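Drodgate Home
Bedding > Flat sheets and sets > Kalura

Kalura Washed Cotton Flat Sheet

From £34
Sizes: single, double, king, super king
In stock, usually leaves us the next working day

Right, the Kalura. I've been selling bedding out of the old chapel at Drodgate for longer than I'd like to admit, and this is the sheet I get asked about more than anything else in the shop. People come in for a pillowcase and go home with two of these, and then they ring me up in April wanting another one for the spare room.

It's a plain cotton percale, washed before it gets to you, so there's none of that stiff, papery feel you get with a new sheet straight from the packet. I like a crisp sheet but I don't like sleeping in an envelope. The Kalura sits somewhere in the middle, a bit crisp the first night and then softer every time it comes off the line. Mine at home has been through the machine so many times I've lost track, and the hem is still straight!

We get them from Michalski, a family mill that Ryszard Kaczmarczyk put me on to when he was still doing our deliveries. They cut their flat sheets generously. The double measures 240 by 289 cm, so you've got a proper tuck at the bottom and a good fold back over the blanket at the top. If you've ever woken up at three in the morning with your feet on bare mattress, you'll know why I go on about length.

Sizes and prices
Single, 191 x 289 cm, £34
Double, 240 x 289 cm, £42
King, 275 x 289 cm, £49
Super king, 300 x 289 cm, £56

Colours are white, chalk, pebble and a soft green the mill calls Gindero (think the inside of a pea pod). The green comes in smaller batches and does vary a little from one to the next, so if you want a pair, order them together and I'll match them up for you before they go out.

I'm often asked if plain sheets look dull next to a patterned set. I don't think so at all. I'm a great one for mixing, and a floral sheet with something white on top is my favourite sort of bed, a bit like your gran's but without the candlewick. Stick to one busy thing per bed and you can't go far wrong.

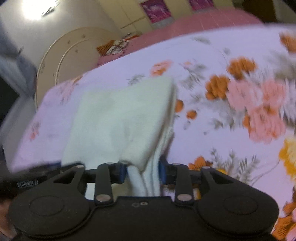 Folded white cloth over a floral bed sheet.

Washing is easy. Forty degrees for everyday, sixty if somebody's been poorly. Don't overload the drum, these are big pieces of fabric and they need room to tumble or they come out in a rope. I skip softener altogether, it coats the cotton and you lose that fresh feel. White vinegar in the drawer now and then does the job if you've got hard water like ours.

For drying, outside on a windy day is best of course, but a low tumble is fine. Take them out while they're a tiny bit damp, give them a good snap and fold them straight away. Do that and you can get away without ironing (I do!). If you're an ironer, a hot iron with steam brings them up beautifully.

They'll shrink a touch on the first wash, up to three per cent, and the sizes above allow for it.

Things customers ask me

Will it fit a deep mattress? Yes, up to 35 cm with a decent tuck. Over that I'd go up a size.

Do you do a fitted one? Not in the Kalura, sorry. I've asked Michalski twice. We do have a fitted sheet in a similar white from another maker, and the two look fine together.

Can I have a swatch? You can. Drop us a line with your address and the colours you'd like, and Maricel Tolentino in our post room will pop up to four in an envelope for nothing.

Does it go bobbly? I've not seen it on mine. It's all cotton with no polyester in it, and in my experience it's the mixed ones that bobble worst.

Delivery and returns

Postage is £4.50 on any size of order within the UK, and you can collect from the shop for free. If it's not for you, send it back unwashed within 30 days and I'll refund the sheet. Please don't wash it first to see how it feels, that's what the swatches are for.

Buy two or more in any size and we take 10 per cent off at the till. It works on mixed colours too.

Prices last checked July 8, 2025. Gindero green in super king is back in stock, singles to follow.

You might also like
Kalura pillowcase, housewife style, pair
Kalura bolster case
Cotton cellular blanket, cream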